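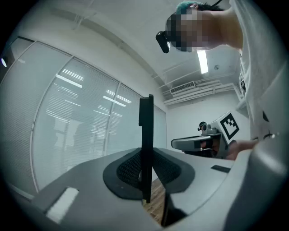
Ticket: Banana muffins printing at the wrong quantities
Opened by: Gizella Vida
Status: Closed

Tue 13 August
Hi team! Long-time user of the Pimura recipe box here (289 recipes saved, mostly baking, don't judge me). I scaled my banana muffins from 12 up to 36 for the Wulteldale school fete and the printed card came out with triple everything except the bicarb, which stayed at one teaspoon. I didn't notice until the first tray was out, and they were little hockey pucks. Tasty ones, mind you, but dense! The colour was a bit pale too.

Things I've tried so far:
Logged out and back in. Same.
Scaled to 24 instead. Flour doubles, bicarb doesn't.
Tried my lemon slice, and that one scales perfectly, so now I'm really confused.

Reply from Ha-neul Na, Pimura support
Thanks Gizella, and sorry about the muffins. Could you open the recipe in edit view and tell me exactly how the bicarb line is typed?

Gizella Vida
Sure thing. It says "one level tsp bicarb soda", in words. Everything else is in numerals. I copied it off Mum's handwritten card back in May and must have typed it just as she wrote it.

Ha-neul Na
That'll be it. The scaler only reads numerals at the start of a line, so it skips any amount that's spelled out. Please change it to "1 tsp bicarb soda, level", save, then scale again.

Gizella Vida
Done, and it now says 3 tsp for 36. Hooray! I went hunting and found nine other recipes with the same problem (Mum's pikelets, the date loaf, the good gingerbread...), so I've fixed those while the kettle was on. Any chance of a little warning when a line gets skipped? I'd have caught it before I'd mashed all those bananas.

Ha-neul Na
I've passed that on as request 1,337. Closing this one, but reply here if any of the others misbehave.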